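Search the notebook
Go

Bench notes -- desk tidying, stationery shelf
Tuesday, December 20, 2022
2 min read

Trying to get the shelf sorted before everyone goes off. Started a list in November, lost it, so starting again. Question for today is just which clear tubs and sorters stay and which go to Clurndale with the rest of the spares.

White paper down on the table first, taped nothing, it lies flat enough. Clear plastic on pale wood is a pain to look at, paper helps with spotting cracks. Shallow tub first -- see-through, rounded corners, ribbed a bit down the walls. Fine for clips and rubbers. Too low for pens, they'd tip straight out. 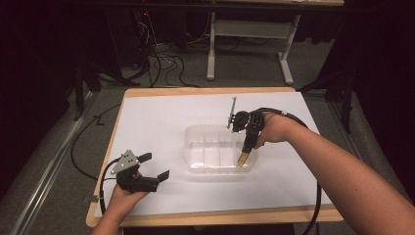
Label rules, as agreed with Eze lot last time and then ignored by all of us incl. me:
- front face only, never on the lid
- pencil first, pen once it has lived there a week
- no "misc". If it's misc it goes in the drawer.

Budget line is 423 and I'd like to not touch it. Trunwood quoted 9 per sorter plus 90 delivery, silly money for delivery. Zivden might be cheaper but you have to ring them and they never pick up after lunch.

Now the paper sorter. Frosted one, three dividers inside, scoop out of the side so you can get your fingers in. Plan is: order forms at the front, delivery notes in the middle, anything wanting a signature at the back where it stands up highest and somebody might notice it. Envelopes can go flat on the shelf. 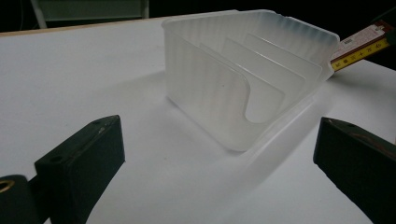
Measured the shelf again, wrote it on my hand, washed my hand. Will do it again tomorow. From memory the depth is ok but the upright on the left sticks out further than you'd think, so whatever goes there has to go in long side first and then turn. Move the hole punch to the other end. Also the stapler, the good one not the one that jams.

Cardboard wallets: keep the stiff ones, recycle the bent. Treasury tags -- does anyone use these?? Leaving them out on the side till the new year and if they're still there they go.

Still undecided on where the sorter lives. Shelf is tidier but then you can't reach the back section without standing up. On the desk it gets used, but it also gets mugs put next to it and then the forms get rings on them. Leaning towards desk, the end by the wall, cut-out side facing the chair.

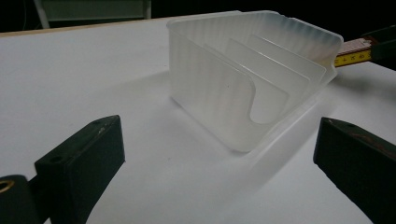

Chinyere Sani reckons the desk too, but wants the signature stuff moved to the front, as anything behind two other piles of paper will be forgotten whatever height it is. She'd also bin the delivery notes section altogether and scan them on the day. Fair. Will swap front and back and try it for a week, scaning can wait until the lead turns up.

To do: tape for labels, shelf depth (on PAPER this time), box for Clurndale, ring Zivden in the morning.

Recent entries
Drawer two, what was in it
Which pens have dried up
Shelf brackets, second go
Clurndale spares list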